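Kesby Opens Kitchen and Bathroom Showroom on Baxter Street

2026-07-20

Home improvement firm Kesby has opened a new showroom at the north end of Baxter Street, taking over the former Skevska carpet warehouse. The building had been vacant for 2 years.

The showroom has four full kitchen displays, a row of bathroom settings and a flooring area where customers can walk on samples before ordering. A small workshop at the back will be used for cutting worktops and trimming doors ahead of delivery.

Kesby has fitted kitchens and bathrooms in the area for 20 years, working until now from a unit on the Estier industrial park. Customers had to choose from catalogs or wait for a fitter to bring samples to the house. The company will keep the Estier unit for storage and for its vans.

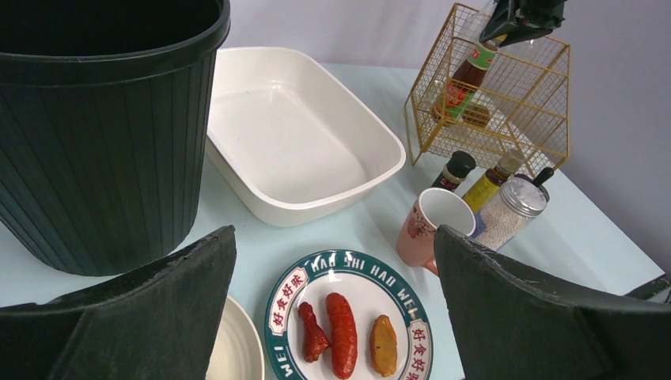
Work on the Baxter Street building began in the spring. The old suspended ceiling was taken out, the wiring was replaced and a new entrance with a ramp was built on the parking lot side. The concrete floor had to be leveled before any of the displays could go in, and that pushed the opening back from the date first announced. Kesby used its own fitters for most of the job and brought in an outside contractor for the roof repairs.

The smallest of the kitchen displays is laid out for apartments and narrow row houses, with shallow cabinets along one wall and a fold-down counter. The largest has an island and a walk-in pantry. Each display carries a card listing the price of the cabinets, the worktop and the fitting as separate amounts. Appliances are not included in the listed prices, and neither is any plumbing or electrical work that a house may need first.

In the bathroom section, the company is showing walk-in showers, standard tubs and a layout with grab rails and a raised toilet. Tiles are stocked for the most common ranges. Other tiles can be ordered, and delivery times depend on the supplier.

Flooring takes up the front corner of the building, with vinyl plank, laminate, cork and sheet vinyl on display. Customers may borrow up to 4 sample boards at a time and keep them for a week. Kesby will measure rooms without charge inside the city limits – homes farther out pay a fee, which is taken off the bill if the job goes ahead.
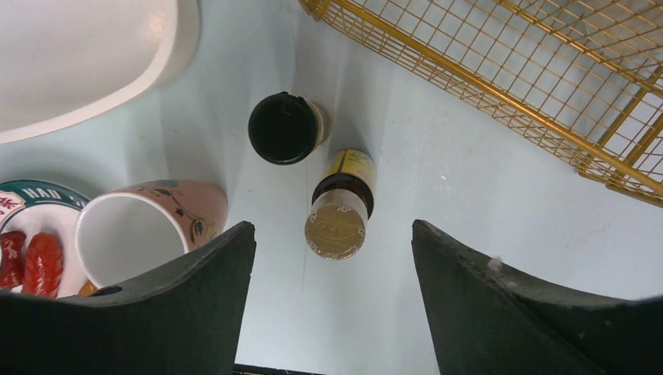 Household objects on a pale tabletop, with a gold-capped glass bottle among them.

The move adds two jobs in the design office, where staff will draw up room plans with customers by appointment. Walk-in visitors are welcome in the rest of the showroom, but the company recommends booking for a full kitchen plan, as the first meeting usually takes up most of a morning. Customers should bring the room measurements, the ceiling height and the positions of windows, outlets and pipes. A rough sketch is enough at that stage.

Orders already placed through the Estier unit are not affected, and fitting dates stay as agreed. Deposits paid before the opening will be honored at the prices quoted at the time. Customers who would like to change a door style or worktop after seeing the displays can do so up to the point when the cabinets are ordered.

A smaller section for closets and built-in shelving is planned for the upper floor. Kesby expects to have it ready in August, once the new staircase has been inspected. The upper floor is closed to the public until then.

The showroom is at 552 Baxter Street. Parking is free at the side of the building, with the entrance to the lot just past the main doors. Bathroom and flooring samples can be collected from the front desk during opening hours – kitchen door samples are kept in the design office and should be requested a day ahead.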